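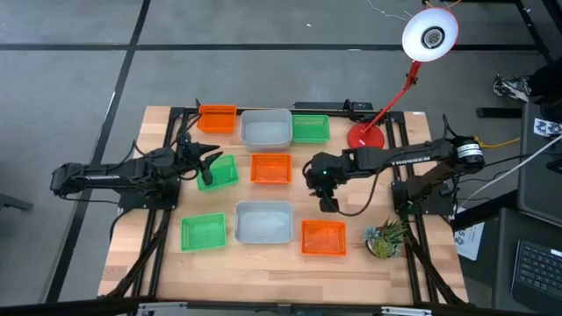
Baskets on the table, some orange and some green.

Reading Group News: two crime novels for the summer, and a change of evening

Dear readers,

Our March meeting was the fullest one since I began to write these notes. We were 17 people in the back room of the Sleiman bookshop, and Ziad Khoury had to bring chairs from the office upstairs. Thank you to all who came, and also to those who wrote to me afterwards with their opinion of the book. I have read all the messages, even the long one.

The book was "The Ferryman's Ledger" by Lindalva Guerra. For those who missed it, the story begins with a customs clerk who finds the same signature in two account books, written 39 years apart. I liked the first half very much. The town is described with patience, and the clerk is a person I could believe in. In the second half there are too many cousins. I had to make a family tree on the back of an envelope, and I still put one of them in the wrong branch.

The group did not agree. Nisreen Darwish defended the ending strongly. She said that the clerk knows the truth from chapter 16 and that everything after this is about whether he will say it. I went home and read chapter 16 again. I think she is right that he knows, but I do not find that the author plays fair with us, for the reason that we are inside his head all the time and he never thinks of it. Hussam Hijazi had the same complaint. He also noticed that the tide goes out two times in one morning, and this I had missed completely.

We gave marks, as always, and the average was a little under seven. The translation received better marks than the story.

Now to the next books. After the vote we have two winners with the same number of points, so we will read both.

The first is "Cold Platform" by Vasco Meireles. It is a short novel, easy to finish in a weekend, about a night train which arrives with one passenger more than it had at departure. It is his first book with the small publisher Wovby, and they have agreed to sell it to our members with a discount if you order through the shop. Please say the name of the group when you order.

The second is "Trerel", an older one, and more difficult to find. It takes its name from the village where the whole story happens. There are 43 chapters, most of them only two or three pages, and every chapter is told by a different neighbor. I have read around 16 of them until now and I suspect the baker, but I suspected the baker also in the book of last autumn. The library has one copy. I have another copy that I can lend, with some pencil marks in it from the previous owner – please do not read the last page first, where the pencil gives away the name.

We will discuss "Cold Platform" first and "Trerel" at the meeting after it. If you have time for only one, take the first.

About the change of evening: many of you have asked to move from Thursday, and the shop has agreed. From the next meeting we come together on Wednesdays, at the same hour as before. The door on the street is closed at that time, so please use the side entrance and ring the bell marked Wunen. This is the name of the former tenant and it was never changed.

Two small matters more. Somebody left a gray scarf and a paperback without cover at the last meeting. Both are behind the counter. And I am still looking for a person to write the notes in the months when I am traveling. It takes one evening, and you can write in your own style. Hussam has said "maybe", which I have written down as half a yes.

Suggestions for the autumn list can be sent to me until the end of next month. Please, not more than two titles from each person, and no book that is the fourth or fifth of a series.

Good reading to all.

May 13, 2014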